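I got to Dandport early, which never happens to me, so I sat in the car outside Ayantu Asfaw's house eating a cheese sandwich and reading my own questions back to myself. They were bad questions. I had written "why walking?" at the top and underlined it, as if that would help. By the time I knocked on the door I had decided to throw the list away and just ask her about her feet.

"My feet are terrible," she said, before I'd even got my jacket off. "Come and look at them!"

So I did, and they are. She has lost the nail on one big toe so many times that it has given up growing back straight. She's proud of this. She showed me the way other people show you a vacation picture, then put her socks back on and made coffee, the slow Ethiopian way her mother taught her, with the beans roasted in a little pan on the stove while we talked. The kitchen smelled so good that I have missed most of what she said in the first ten minutes. My notes for that stretch just say "beans."

If you don't know the name, Ayantu walks. She has walked from Dandport to Pristby and back more times than she keeps track of, and in May she finished the thing people around here have been asking her about, the whole old mail road, all the way from Uslow down to the coast. It took her 23 days. She did it alone, apart from 6 nights when her sister drove out to meet her and they shared a motel room and argued about the air conditioning.

"I only started because of the bus," she told me. "They cut the late one. I was cleaning offices in Pristby then and I'd get off work and there was no bus, and a cab was half of what I'd made. So I walked it. The first time I cried most of the way. The second time I was only mad. And then the third or fourth time I noticed I was looking forward to it, and I thought, well, that's strange."

I asked how far that was and she shrugged. She doesn't like talking about miles (she says men at parties always want to talk about miles). What she likes talking about is what was growing, who waved, which dogs to cross the road for. There's a brown dog outside Peng's feed store that she has known since it was a puppy and that still barks at her like she's come to rob the place.

"Every time. I bring him chicken! He eats the chicken and then he barks."

We moved out to the back porch after the second cup. I wanted to know about the hard parts, the nights especially, and she was quiet for a bit and then said the nights were fine. It was the afternoons that got her. You've been up since before light, you've had your lunch, the road is flat and there's a long stretch after Uslow with no shade on it at all, just beans and corn and a water tower that never seems to get any closer.

"That water tower, I hated it. I talked to it. I called it names in three languages. I walked toward it one whole afternoon and when I finally got there I sat down and leaned on the fence and fell asleep, and a lady in a truck stopped because she thought I was dead."

Was she embarrassed?

"No, she gave me a peach."

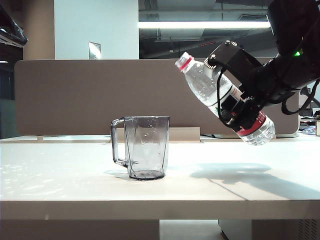
Water was the thing I most wanted to ask about, being somebody who gets a headache if I go to the mall without a drink. Ayantu laughed at me for this, kindly. She started out with one of those expensive packs with a hose you suck on, a gift from her sister, and gave it up inside a week on account of the hose tasting like a shower curtain. Now she carries the plainest thing going, a clear plastic bottle with ridges down the sides and a screw cap, the kind you can get at any gas station, and she fills it wherever anyone will let her. Churches are good. So are fire stations. She picks clear ones so she can see how much she has left without stopping, and she likes a bright cap, red if she can find it, because she puts it down in the grass when she rests and then walks off without it. "I've lost hats, I've lost a phone, I lost a whole shoe one time," she said. "I don't want to lose the water."

The shoe story took a while. The short version is that she'd taken it off to get a stone out, beside a creek, and it went in, and she watched it go under the bridge "like a little boat." She did the rest of that day in one sneaker and one bedroom slipper. I asked why she had a bedroom slipper with her and she looked at me as if I had asked why she had a nose.

"For the evening!"

She packs like that. No tent, she hates tents, but slippers, a cotton nightgown, a jar of berbere her aunt mixes, and a paperback with the back half torn off so it weighs less. She mails herself the other half. On the mail road trip she mailed it to the post office in the wrong town and had to go nine days without knowing who had poisoned the uncle. By then she'd worked out her own ending and she says it was better than the real one.

The whole trip cost her 1,786 dollars, and I know this because she writes down every cent in a school notebook with a horse on the cover, and she let me look through it. Motel. Socks. Motel. Eggs and toast. Pie. Stamps. Pie. There is a great deal of pie in that notebook. One line says "gave to man" with nothing after it, and when I pointed at it she turned the page for me.

I'd expected her to be more, I don't know, sporty about it all? I'd read the piece in the county paper that made her sound like she was in training for something. She isn't. She turned 60 over the winter and says she's slower than she was and has no plans to do a thing about it. She stops for yard sales. She once stopped for a wedding, only to look, and got handed a plate, and stayed long enough to be in one of the group photos.

"Somewhere there is a family with me on their wall," she said. "In my hat! With my sticks! I hope they tell people I'm an aunt."

I asked whether she listens to music on the road and got a flat no. Podcasts? No. She sings, she says, but badly, and stops when there are houses. Mostly she goes over things. She told me she sorted out a twelve-year fight with her brother somewhere between Uslow and the river, walking along saying his half of it out loud as well as her own, until she got to a part where he was right. She called him from a laundromat that night. He thought something had happened to her and wouldn't stop asking where she was.

"I said, I'm in a laundromat, I'm fine, I'm calling about Mom's table. And he said, what table? Twelve years! He forgot the table!"

She laughed until she had to put her cup down. They talk every week now, she said, mostly about his knees.

The last day of the road is downhill, and she could smell the ocean before she could see it. I was hoping for something grand about the ending, I'll admit. What she remembers is that there was nowhere to park, so her sister missed the big moment completely and was still circling the block when Ayantu took her shoes off and went in up to her shins. A kid nearby was digging a hole. He asked her if she wanted to dig too and she did that for a while.

And the next one? She has her eye on a loop that starts behind the grain elevator at Uslow and goes up through the orchards, and she's waiting for the apples. Her sister has already said she isn't driving out this time unless there's a motel with two rooms.

Before I left she tried to get me to walk to the corner with her, just to see the neighbor's roses, and I said sure, and the corner was a good deal farther off than any corner I've ever known. I was in the wrong shoes. She had a peppermint in her pocket for me, a bit fuzzy, and I ate it. We stood and looked at the roses, which were yellow and really something, and then she went on down the road to see if Peng's had any chicken scraps going, and I limped back to the car.

Posted 23/06/2018 | Contact | Copyright, all rights reserved | Back to top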